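Tatix hand-held gripper collection
Progress report for June, prepared by Luana Araújo

Collection on the kitchen tasks is behind plan. We had agreed on 2,000 usable episodes by the end of the month and will not reach that, mainly due to a fault in the trigger return on the Pato grippers.

The fault first showed up on a Wednesday afternoon session. An operator let go of the trigger and the jaws stayed shut on a bowl. She freed it by pushing the trigger forward with her thumb. No one was hurt and nothing was broken. When we went back through the logs, we found the same fault in 14 earlier episodes, where it had been recorded as a slow release. Those episodes have been pulled from the set. 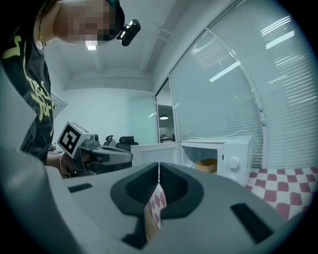

Mekonnen opened the worst unit and found the return spring rubbing against the inside of the housing. After long sessions the spring loses tension and the trigger sticks partway. The left and right units use the same part, so both are affected. Edik has quoted 12 working days for a replacement spring with a shorter coil.

Until the parts arrive, operators test the release before each episode and stop if the jaws lag. Hot food and liquids are off the task list. Nine units have been checked and cleared for use with empty containers only.

The delay will carry into next month. We are not asking for more money, but we would like to move the delivery date for the microwave tasks to match the spring order. Please confirm whether that is acceptable.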